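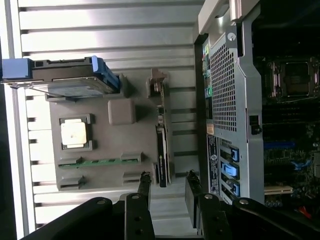 Old PC apart on the bench? A few things I do

I stand the tower close by with its back panel towards me, so the green, blue and pink sockets are easy to see when I'm sorting out which lead goes where (I still get the audio ones muddled!). Drives stay in their caddies until I need them out, and I pick them up by the handle, never by the connector end. Thumbscrews go straight into an egg cup. Iman Hamdy swears by a magnetic dish, but I've knocked mine over twice. And leave the processor in its socket if you can – bent pins are misery to put right.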